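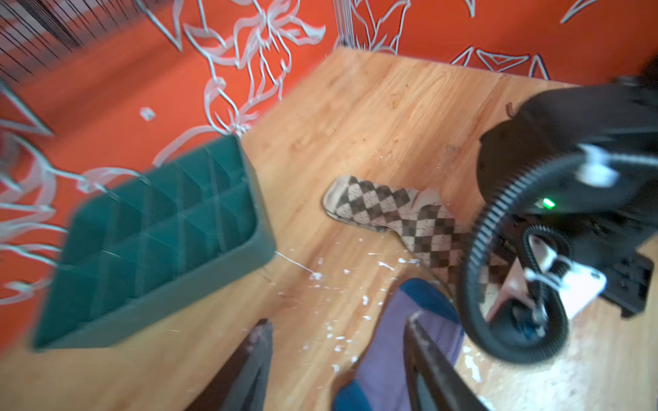 Entretien des plateaux huilés – questions fréquentes

Quels bois sont concernés ?
Les consignes valent pour les plateaux massifs en chêne, hêtre et frêne de la gamme Clundeck finis à l'huile. Les plateaux vernis font l'objet d'une notice séparée.

À quelle fréquence faut-il huiler ?
Deux fois la première année, puis une fois par an. Un plan de travail exposé à l'eau demande un passage supplémentaire en janvier, période où l'air intérieur est le plus sec.

Quel grain utiliser avant l'application ?
Grain 240 à la main, dans le sens du fil. Dépoussiérer à l'aspirateur, puis au chiffon non pelucheux.

Quelle quantité d'huile prévoir ?
Un bidon de 800 ml couvre jusqu'à 29 m² en une couche d'entretien. Sur bois remis à nu, la consommation double.

Peut-on appliquer l'huile Pristel sur une ancienne cire ?
Non. La cire bloque la pénétration et le film reste poisseux. Décirer d'abord, laisser sécher une nuit.

Que faire d'une auréole ?
Poncer localement, huiler, essuyer l'excédent après 15 minutes. Si la trace est noire – réaction du tanin avec le fer – utiliser de l'acide oxalique dilué et rincer.

Comment éliminer les chiffons ?
Les tremper dans l'eau, puis les déposer à plat à l'extérieur. Risque d'auto-échauffement s'ils sont roulés en boule.

La référence 309 est-elle encore disponible ?
Elle est remplacée par la 700, de teinte identique.

Fiche relue par Blandine Rey, 12 sept. 2022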